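**Monofin storage and care at the Lisside pool**

Posted in: Swim Equipment, Lill Community Help

**Precious Soriano**

Good afternoon. I am responsible for equipment at a small adult swim group that uses the Lisside pool. We recently received 27 monofins from a club that closed, and I would appreciate guidance on storing them between sessions. They are currently hung by the foot pockets on wall hooks in the equipment room. Several of the blades have begun to curl at the tips, and two of the foot pockets have a tacky feel on the inside. The room has no window and is heated through the winter. May the fins continue to hang, or must they be laid flat? I would also like to know whether the curled blades can be corrected. Our next block of lessons begins in April.

**Liis Ķēniņš**

The fins should come off the hooks. When a monofin hangs by its foot pockets, the full weight of the blade pulls on the rubber where the two are joined, and over a season that joint will stretch. A blade that touches the floor or leans against a wall will also take a bend.

Our club at Rullham follows this procedure:

1. Rinse each fin in cool fresh water after every session, including the inside of the foot pockets.
2. Stand the fins on their edges in a rack until dry.
3. Lay them flat on a shelf, no more than four deep, with a towel between the blades.
4. Keep the shelf away from heaters and pipes.

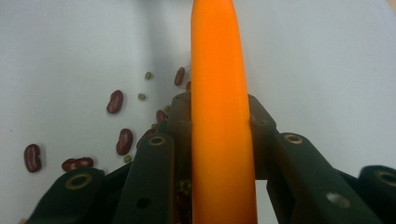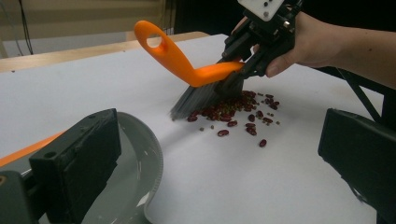 Tacky foot pockets are usually the result of pool chemicals left to dry on the rubber. Wash them with a small amount of mild dish soap and lukewarm water, rinse well, and dust the inside lightly with plain talc once they are dry. Grit in the seam between pocket and blade should be removed before the fin is put away, and a hand brush with dense bristles, such as the orange one, is suitable for this work. Stiff wire should never be used. If the rubber is still sticky after two washes, the pocket is breaking down and the fin should be withdrawn from lessons.

As for the curled tips, a fiberglass blade will seldom return to shape. A plastic blade sometimes will, if it is left flat under an even weight for several days. Please do not apply a heat gun or boiling water — we lost a good blade in that way.

**drurach_lanes**

I hang mine and have never had a problem. It is only one fin, however, and a light one.

**Precious Soriano**

Thank you both. The fins have been taken down, and the facility manager has offered us a shelf in the lower corridor, which is cooler. The curled blades are plastic, so I will try the weight method. I would ask Liis Ķēniņš one further matter: is the talc applied after every session, or only before long storage?

**Liis Ķēniņš**

Only before long storage. During the lesson block, rinsing and drying are sufficient.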